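Skadport food swap moves indoors for January

The Skadport food swap is back, and this time it's warm! After 2 winters of standing around in the Gastar parking lot with frozen fingers, we've moved into the old showroom on Prindeck Street, and I went down to see how the first session went.

Pretty well, I'd say. The sign-in sheet had 97 names on it by noon, which beats anything we managed outdoors. The rules haven't changed – bring something you won't eat, take something you will, and keep it to 4 items per household so the late crowd gets a look in.

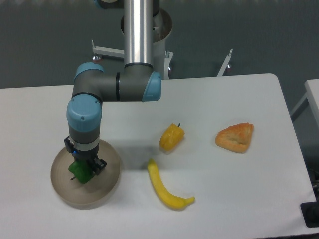
Peppers were what I came for, and I have a pot of stuffed ones going as I type this. I'm partial to the green kind, like the glossy one over the beige dish, but the little yellow ones are sweeter and my kids will eat those raw. Bananas go fast, so come early if you want them. Rajan Bakery has promised 60 rolls for next time too.

Doors open at 10 a.m. and close at 2. Bring your own bag – the paper ones ran out in the first hour – and park behind the building if you can, as the street side fills up quickly.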